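4.2 公称値と実測値の乖離

エアソフト用光学サイトの商品ページに並ぶ数値が、どこまで購入判断の根拠になりうるかは疑わしい。本節で対象としたのは、通販サイトOlnessおよびLellarに掲載された等倍ドットサイトと低倍率スコープ、計548件の商品記述である。うち防水をうたうものは多いが、試験条件（水深、時間、水温）を三つとも示したものは11件にとどまった。残りは「防水」「生活防水」「全天候型」といった語を、定義のないまま並べているにすぎない。

先行する業界資料には、表示語の強さと性能がおおむね対応するとの見方がある。しかし、その根拠は販売者自身の申告であり、検証としては循環している。購入者レビュー2,370件を読んでも事情はあまり変わらない。「雨でも問題なし」という記述の大半は、雨量にも使用時間にも触れておらず、曇りの発生と浸水とを区別していない。星の数を性能の代理変数とする分析に、筆者は賛成できない。

電池寿命の表示はさらに扱いにくい。輝度段階を書かずに時間だけを掲げる例が目立ち、最低輝度での値と推測されるものの、確かめる手段がない。Pai製の3機種では、同一機種の表示時間が販売ページごとに食い違っていた。転記の誤りなのか仕様変更なのか、問い合わせへの回答からは判断できなかった。

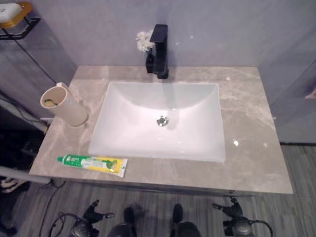

図3　洗面台

防水表示の追試にあたっては、専用の水槽を前提とする手順が再現性を高めるとは限らない。利用者が自分で確かめられない試験は、結局のところ表示を信じるかどうかの問題に戻るからである。簡易な浸漬であれば、図3のような角形で内隅に丸みのある洗面ボウルでも行えるが、側壁が底に向かって緩やかに傾斜しているため、壁際に置いた試料と中央の試料とで水深が揃うとみなすべきではない。水深は試料の直上で測り、置いた位置とともに記録する必要がある。周囲の天板のように艶のある石の面は照明を反射するので、レンズ内の曇りを目視で判定する場所には向かない。

同様の留保はTumixの公開手順書にも当てはまる。同手順書は浸漬後の判定を「内部に水滴を認めないこと」とするが、観察までの待機時間を定めていない。鏡筒内に入った少量の水分が、温度の低下を待って初めて結露として現れる場合、直後の観察では合格となる。この点を補わずに得られた合格率を製品間で比較しても、得られるのは検査者の待ち時間の差かもしれない。次節では待機時間を固定した場合の判定を扱う。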